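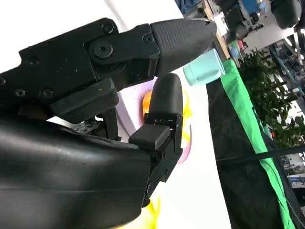 Photo: Radka Trajkovski

My winter with a very long book

I finished it! Ten minutes past one in the morning, on the couch, with a cold foot and a dead phone, I turned the last page of Mistell and then sat there like somebody had just gotten off a train and left me holding their bag.

If you've been reading this blog for a while you know that I have been going on about this book since before the holidays. If you're new, hi, Mistell is a novel by Jeanine Van Acker, it is 1293 pages long in the paperback, and it's the story of a family that runs a ferry. That's pretty much it. There is a ferry, there's a river, people get on and off the ferry, and somebody's uncle is always owed money. I bought it at Lindholm (the bookstore, the one with the stairs) because I had a gift card and I'd gotten it into my head that I wanted the most book I could get for it. I am not proud of this method. It's how I order pizza too.

I want to write down how it went while I still remember, partly for me and partly because three of you emailed after my last post asking how on earth you get through something that size with a job and kids and a phone. I have a job and a phone. I don't have kids, I have a dog with opinions, so take all of this with as much salt as you need.

The first 100 pages

Awful. I'm sorry, but they were. There are so many cousins. Van Acker introduces people the way my grandmother used to, where she'd say "and then of course Pieter came in" and you were supposed to know who Pieter was and what he'd done to the barn. I kept flipping back to the family tree at the front, which has tiny print and leaves off the second wife entirely, I'm guessing to avoid spoiling something, and then I'd lose my place and read the same breakfast twice.

I quit on page 64. I put it under the bed. For a week and a half I read magazines and felt fine about myself.

Then I got that cold everyone had and spent two days lying down, and under the bed was the closest thing to reach. I think being a bit feverish helped, to be honest with you. I stopped trying to keep track. I just let the cousins wash over me and decided that if one of them was important they'd come back, and they did! The important ones came back over and over until I knew them, and the others got off the ferry and I never had to think about them again. I wish I'd figured that out at twenty, when I gave up on every thick book I was assigned because I thought there'd be a test. (There was a test. But still.)

Somewhere past 200

This is where it got me. There's a long chapter about a frozen river where the ferry can't run, and the whole family is stuck in one house, and for what feels like forever they play cards and bicker and the father teaches the youngest girl to mend a rope. My bus home was stuck behind a salt truck while I was reading it and I was thrilled. I could have sat there all night. I missed my stop, got off out by the Fodesero exit next to the tire place, and walked back in the slush, kind of grinning.

I started carrying it everywhere after that, and I need to talk about the weight. A paperback this thick does not want to be open. It wants to close on your thumb. I tried the following: a binder clip (left dents), a rubber band (snapped, hit me in the chin), a cookbook stand (great at the table, useless anywhere else), and lying on my side with one half of the book flat on the mattress, which works beautifully for left-hand pages and then you have to roll over. I rolled over a lot. The dog moved to the hallway.

A few people told me to get it as an ebook or cut the thing in half down the spine with a kitchen knife. I know people who do that second one and I respect them, I do, but I couldn't. It would have felt like sawing a piano. I did break the spine though, in two places, and the back cover came off in my tote bag and now lives inside as the bookmark, so maybe I don't get to be precious about it.

When I read

Mornings, mostly. I used to wake up and look at my phone until I felt bad and then get up. I moved the charger to the kitchen and put Mistell on the chair by the bed, and I'd read for as long as one cup of tea took me. I'm a slow drinker. I've been on this Ollum smoked black tea all winter, it tastes like a campfire somebody put out with a lemon, and the whole book now smells faintly of it. I'm sure if I open it in ten years I'll be right back in January with my socks on in bed.

Some mornings I got four pages. Some mornings I got one and then stared out at the neighbor scraping his windshield. I quit keeping a reading log early on, and that was a good decision for me personally, because the minute I write down a number I start trying to beat it, and then I'm skimming the descriptions of weather to get my score up. There's so much weather in this book. Skimming it would be a waste. There's a fog near the middle that goes on for nine pages and I'd put it up against anything.

I also read it in line at the pharmacy, in the dentist's waiting room (the hygienist asked if it was a Bible), and standing up in the kitchen while pasta boiled over. I read a bunch of it out loud, to the dog and to my sister over the phone. My sister has now decided that she's read Mistell. She's heard maybe five scenes. She has strong feelings about the uncle.

The bad stretch

There is one. I don't want to oversell this. Somewhere after the wedding, and for close to 300 pages, Van Acker leaves the river altogether and follows the oldest son to the city, where he goes to work for an insurance office. I have worked in an insurance office. I didn't need to go back. There are letters, and replies to the letters, and a whole subplot about a missing ledger that I was so sure was going to be important and then it's found in a drawer. That's the end of it! In a drawer!

I sulked. I went back to magazines. I started a mystery and finished it in two evenings, and it was fun, and I couldn't tell you one thing about it now except that there was a greenhouse.

What got me back was missing the mother. She's not in the city part at all except for a line here and there in the letters, like "Mother's hands are bad again," and I noticed that I was worried about her. I was at work, eating a sandwich, worried about the hands of a woman who runs a ferry in a book. So I went home and plowed through the insurance chapters in one weekend, grumbling, and when he finally comes home and sees the landing from the road I had to put the book down and go wash my face. I suppose it wouldn't have hit me like that if he'd only been gone for 20 pages. I still think the ledger could go.

The ending (no spoilers, I promise)

I slowed way down at the end. With maybe a finger's width of pages left I started reading two or three a day and putting it away like the good chocolate. Then last night I broke and read the whole rest of it in one go, which is how I ended up on the couch after one in the morning with no feeling in my left foot.

I'm not going to say what happens. I'll say the last scene is very small, and there's a rope in it, and I'm glad I'd been paying attention back in the frozen river part. My sister wants me to read it to her on the phone this weekend. I've told her she needs to hear at least the fog first.

A few of you asked whether you should read it. I don't know! If you like a plot that moves, probably no. If you ever sat at a kitchen table as a kid while grown-ups talked over your head about people you'd never met, and you liked it there, then maybe. Give it until the river freezes. Get it from the library if your wrists are up to the walk home, and renew early, because the copy at my branch has a waiting list and I have a feeling one person has had it since summer. I get it. I'd have kept it too.

As for what's next, I went back to Lindholm this afternoon with what was left on the gift card and came home with a book of poems that's so thin it slid down behind the radiator before I'd even taken my coat off. I'm going to need a coat hanger to get it out. The dog is back on the bed, for now.

Leave me your long books in the comments, please, especially anything with a boat. And if you've read Mistell and you understood what was going on with the second wife and the goat, write to me immediately.

Search this blog
Type and hit enter

Contact | Copyright, all posts and grumbling mine | Back to top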